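Kellent Party Table Notes

README for the cup and bottle folder

Hi! I'm Ritu Rawat and this is the readme for my little collection of notes, checklists and photos on setting up a drinks table. It started as one text file I kept for the block party in April and it has grown into a folder with subfolders, so I figured it needed a front page. If you only want the shopping list, open shopping.txt and skip all this.

What's in the folder

shopping.txt is the list, sorted by store aisle (my store's aisles, sorry, yours will be different).
setup.txt is the order I put things out in.
cups.csv has one row per kind of cup I've tried, with columns for size, color, rim, and whether they come apart easily.
bottles.csv is the same idea for bottled water.
photos is a folder of pictures of cups and bottles on tables. File names are a mess before number 46, and I'm not going back to fix them.

Who it's for

Anybody who gets handed the drinks for a big group. My numbers are set for 300 guests because that's what the Kellent block party gets. There's a second tab in the planning sheet for 500, which I used once, for a school fair, and would be happy never to use again! Smaller than that and you can just eyeball it.

A word on cups

I have opinions here. Plastic party cups with a colored outside and a white inside are my favorite kind, mostly for the look of them, but also you can see what's in the cup. A rolled rim matters too. It's nicer to drink from and it gives your thumb something to catch when you're pulling one off the stack. The cheap ones with a flat edge stick together like crazy and you end up handing a kid three cups at once.

In cups.csv the "nest" column is how they come apart, from 1 (glued, basically) to 5 (falls off in your hand). I score that with the cups straight out of the sleeve. Humid days are a different story and I haven't logged the weather, so take the scores with a grain of salt.

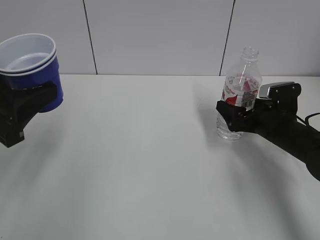 I keep the cups on one side and the water on the other, with a good stretch of bare table between them. People need somewhere to set things down while they pour. The first year I lined everything up in one long row and it was a traffic jam by noon. Now it's cups left, water right, every time, and setup.txt is written that way. If your line comes from the other direction just flip it.

I also like a plain light tabletop for this. Patterned tablecloths look cute but clear bottles disappear on them, and I've knocked over enough water for one lifetime.

Bottle columns

size: whatever the label says.
grip: does it have ribs, and do they help. A smooth thin bottle crumples when you squeeze it and then you're wearing it.
label: paper or film. I only care because of the cooler, paper turns to mush in there.
cap: how hard it is to open, tested on me and on my mother-in-law.

Blank cells mean I forgot. They don't mean zero.

Known problems

The totals in the planning sheet round up to full sleeves, so you'll have leftovers. I ended up with a box marked 2000 in my garage and we are still drinking out of it.

Two of the cup rows are probably the same cup bought at different stores. I left both in.

The Lilix tab is from when I tried sharing this with the Lilix Street folks, and they use different column names. Don't merge it without checking the headers first.

Using it

Copy it, change it, print it, whatever you want. If you add rows, put your initials in the last column so I know who to bug about them. I usually get to messages on Friday.

Still to do: ice (there's a whole separate notebook), and a page on trash bags.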